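Vamuvgate cider house plans a night of folk dance and film for its first harvest

Tuesday, July 30, 2024

The Allard cider house in Vamuvgate will open its yard to the public in November for an evening of folk dancing, short films and the first tasting of this year's cider.

The event is called Magalhães Night, after the old street where the cider house has its yard. It will begin at five in the afternoon and finish at eleven, and the organisers say it will go ahead in light rain. A cover will be put over the dance floor if the weather is poor.

Tickets are limited to 349, because the yard has only two gates and the town does not allow a bigger crowd there after dark. Of these, 97 will be kept for people who live in the streets next to the cider house. They can collect their tickets at the shop counter if they bring a letter or a bill with their address. The rest will be sold on the cider house website from the first week of September.

Music will come from Purnia, a group of six players who have performed at weddings and village fairs in the region for many years. They will play two sets. Between the sets there will be a short dancing lesson for beginners, and the steps will be explained slowly. No partner is needed.

"We have always made our cider quietly and sold it quietly," the cider house said in a statement. "This year we have a good crop, and we wish to share it with the people who hear our press every autumn and who do not complain."

Allard took apples from 36 orchards last season, most of them small, and it expects a similar number this year. Three kinds of cider will be served on the night – a dry one, a sweeter one and one made with pears. Apple juice, tea and hot soup will also be sold, and there will be bread and cheese from two local bakeries.

The film programme will be shown on the long wall of the storehouse. It has nine short works, none longer than ten minutes, and it was chosen from 601 entries sent to an open call in the spring. Most of them are animations and several have no spoken words, so they should be easy to follow for visitors of any age and language.
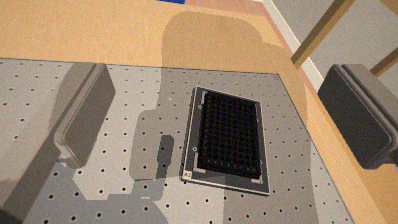 The films will start when it is fully dark and will be repeated once after the second music set. Chairs will be placed near the wall, but visitors may also bring a cushion or a blanket.

Children can come with an adult until nine o'clock. Dogs are not allowed in the yard during the dancing. There is no parking at the cider house, and drivers are asked to use the field behind the railway station, from where it is a ten-minute walk on a lit path. The last bus to the town centre will leave at a quarter past eleven.

Anyone who would like to help with the chairs or the kitchen can leave their name at the shop – helpers will get a free ticket and a meal.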